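The Longest Bus Ride in High School Football

By Effie Tennant

I have eaten a lot of gas station burritos for this job, but the one I had at 5 a.m. outside Bisteck may be the one that finally gets me. I was on the bus with the Bisteck Badgers, 45 kids and one very tired driver, headed for a Friday game on the far side of the state. The round trip is 1,271 miles. They do some version of it every other season, and the kids talk about it all summer long.

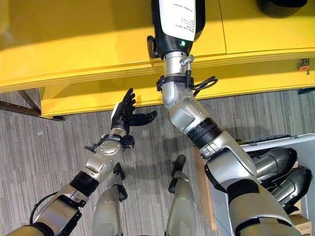

A coach who hates the bus

Noboru Kaneko has run the Badgers for eleven years and gets carsick on every single trip. He sits up front with his eyes on the road, chewing ginger candy, and calls plays out loud to himself. "Thirty-four counter," he'll mutter, somewhere past a grain elevator. Then five minutes of nothing. Then, "No, they'll see it."

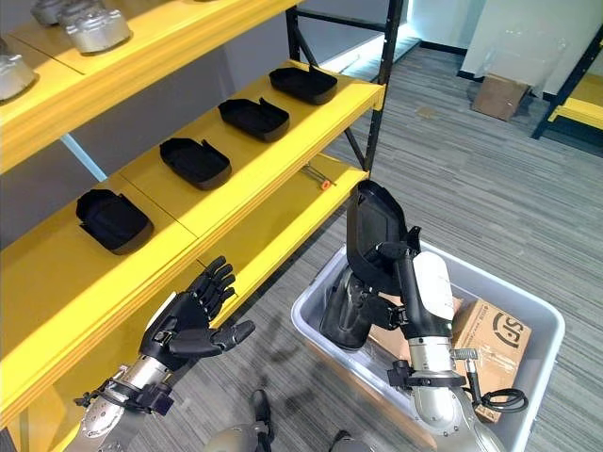

His quarterback, Kheri Ogola, sleeps through all of it. I mean really sleeps — hood up, mouth open, feet in the aisle. He's a senior with a quick release and a bad habit of throwing off his back foot, and he'd thrown for 1,398 yards as a junior in an offense that mostly wants to run. I asked him over breakfast if he felt nervous. He asked if I was going to finish my hash browns.

Four quarters in Iltov

The Iltov stadium holds more people than the whole town of Bisteck, and you feel it coming out of the tunnel. The Badgers fumbled the opening kickoff and were down 14 before I'd found a pen that worked.

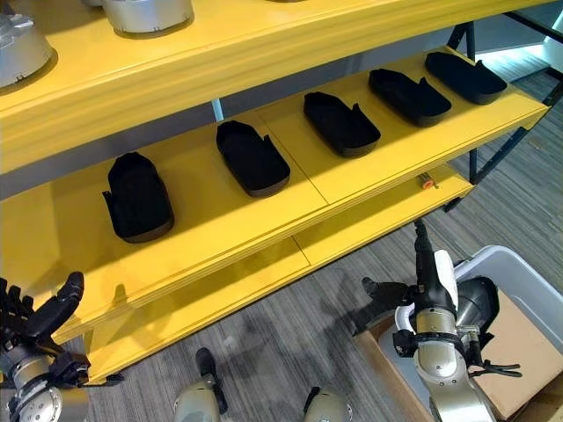
But they kept running that counter! Lajos Hegedűs, a left guard who also plays the tuba, was pulling and flattening people, and by halftime it was 14-13. Kaneko had stopped chewing. In the third quarter Ogola threw one off his back foot, naturally, and it floated over 70 feet of defenders' fingertips and dropped right into the tight end's arms.
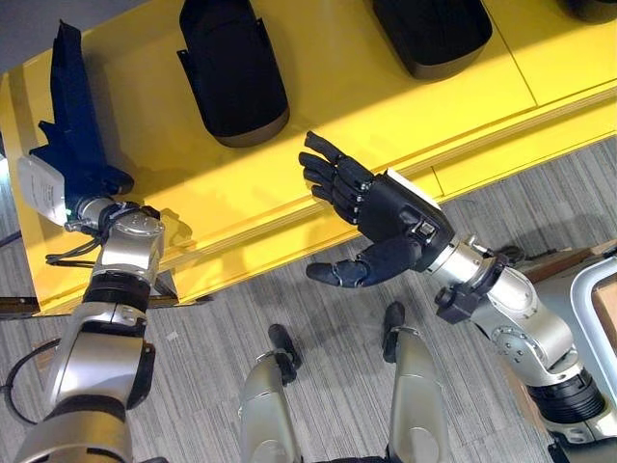

They went ahead on that drive and then spent the whole fourth quarter hanging on, which was awful to watch and a lot of fun. Final score, 20-17. The band played the same song four times.

Then everybody showered, ate cold pizza in the parking lot and got back on the bus. Ogola was out before we hit the highway.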